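7 Instrument and Bag Chores

7.1 What this section covers

This section explains how to set up and run the bench chores supplied with the Bimeck two-arm unit: returning small metal instruments to a pouch, and opening plastic bags. Both are classed in the Zirnow task list as "supervised". The unit can attempt them, but an operator must stay within reach of the stop button throughout.
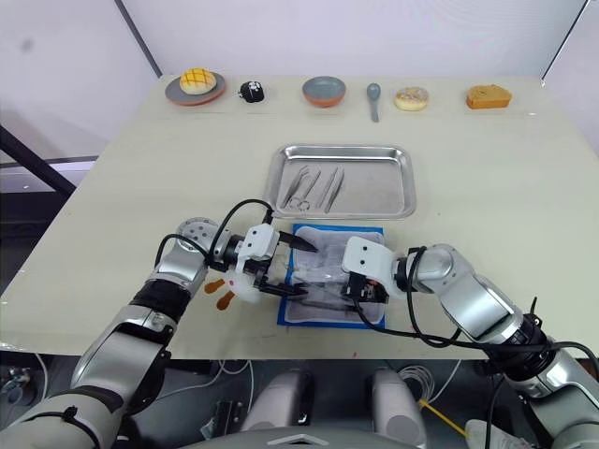
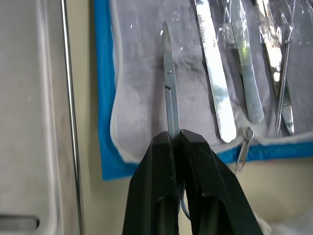
Fig. 7-1 (first): both grippers over the blue-bordered pad, blade in the left. Fig. 7-2 (second): wrist view, scissors held between the fingers.

7.2 Before you start

1. Check that software release October or later is loaded. Earlier releases do not include the thin-object grip.
2. Clear the middle of the table. Objects may remain along the far edge if they stand at least 36 cm from the front of the pad.
3. Lay the pad flat, parallel to the front edge of the table.
4. Place the tray behind the pad. Set the instruments in it side by side with a gap between them. The unit does not reliably separate instruments that overlap.
5. Turn off any lamp that shines straight down on the tray. Reflections from polished steel are the most common cause of a missed pick.

CAUTION: Sharp blades. Never hand a knife, scalpel or pair of scissors to a gripper while the arms are powered. Put it in the tray and let the unit pick it up.

7.3 Returning instruments to the pouch

1. Open the zipper fully by hand. The unit can close a zipper in some cases but should not be relied on to start one.
2. Select Chores > Instruments > Return.
3. Touch each instrument on the screen in the order you want it moved.
4. Press Run. The arm lifts the first instrument, turns it upright and stops in front of the pouch.
5. Look at the wrist view. The shanks should sit squarely between the fingers and the tip should be clear of the plastic.
6. Press Confirm to insert, or Release to put the instrument back in the tray.

Note: Scissors must be closed before they are picked up. If the blades spring open, the chore stops with code 653.

7.4 Opening a bag

1. Place one bag on the pad. Remove anything fragile from inside it.
2. Select Chores > Bags > Slit.
3. Assign the blade to one arm and the holding task to the other. Both arms cannot hold blades.
4. Set the holding delay. The default is 2000 ms. Use 3000 ms for thin film, which tends to creep under the finger.
5. Press Run. Keep hands off the table until the arms have parked.

CAUTION: The unit cannot feel the difference between film and what lies beneath it. Do not use this chore on a bag containing food, liquids or anything you wish to keep unmarked.

7.5 Limits

Owners often ask whether the unit can be left to do these jobs alone. At present it cannot. Rigid objects in known places are handled well. Clear film, creased pouches and narrow slots are not, and results vary from one attempt to the next. A person will normally finish either chore sooner.

Do not use the unit to prepare instruments for medical use. It has no means of judging whether an item is clean.

If the same step fails twice, stop the chore, park the arms and complete the work by hand. Grip settings for the Szilágyi finger set are listed in section 8.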